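Right, the thread I promised on what I've been up to since the end of the last contract. Short version: I squeeze a plastic claw for a living now and a computer takes notes.

Longer version. I'm collecting demos at Mosell, which is a small outfit in an old print shop at the Cunoddale end of the tram line. We do tabletop stuff. Pick a thing up, put it where it belongs, let go, come back. Over and over and over.

The target for this task is 1,000 good ones. I'm on 800 as of 30/08/2022 and my right forearm is a completely different shape to my left.

People keep asking if I'm driving a robot. Nope! I hold the gripper in my hand, there's a camera on it, and I just do the job the way I'd do it at home. The arm gets to learn from it later. The trick is that the camera only sees what the fingers see, so everything I know from having a head on top of my neck doesn't count.

That was the hardest habit to break, by the way. I'd be looking off at the next object while my hand finished the last one. Great for tidying a kitchen, useless for teaching anything. Now I try to keep the tips pointed at whatever I'm thinking about.

Second hardest: slowing down. My first 100 got binned, every last one. Too quick, too flicky, and I was closing the fingers before I'd properly arrived. Cried a bit in the tea room, had a Tim Tam, started again.

Someone asked yesterday what makes a demo “bad”. Dropping something isn't automatically bad! If I drop it and pick it up again calmly, we keep it, and those are some of the most useful ones we've got. What gets chucked is dithering — hovering over a thing, changing my mind, going round the other side. I do that a lot before coffee.

Also bad: my sleeve. Rolled up past the elbow at all times now, even in August, in a building with the heating of a bus shelter.

We start every demo from a different spot. Bit left, bit right, higher, lower, on a silly angle. When I forget and do nine in a row from the same place I can hear the review coming before it's even written.

The labelling goes through a tool called Pokano, which I have opinions about. It's fine. It's fine! But it logs you out if you stop to think, and the button to keep a clip is right beside the button to delete it, same colour, same size. I've asked. It's “on the list” for October.

White table question, seeing as three of you have brought it up: yes it's glary, yes I've grumbled, and I've come round to it. Dark fingers on a pale top are dead easy to pick out when I'm scrubbing through clips at the end of the day. Shadows are another matter. They wander all over the place in the arvo and I've been told to leave them be and keep going, so the data has some variety in it.

And before the grip nerds arrive — the pads on the fingers cop a hiding in this job. I check them with my thumb at every break and I've got favourites. The Huttunen pads last longest for me, but they feel weird for the first hour, sort of squeaky.

Anyway, my view all day, every day: 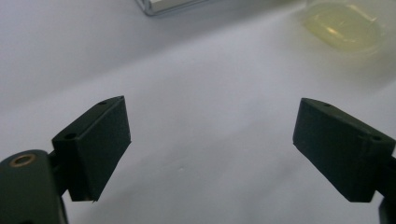
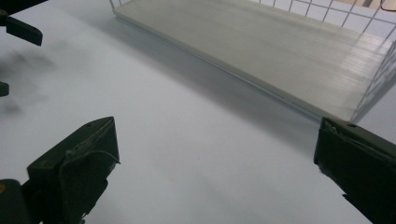 Fingers open, nothing in them yet. The second one has the wire basket up the back.

200 to go. Might do a few more after tea if the forearm's up for it. Ask me stuff, I'll answer between batches!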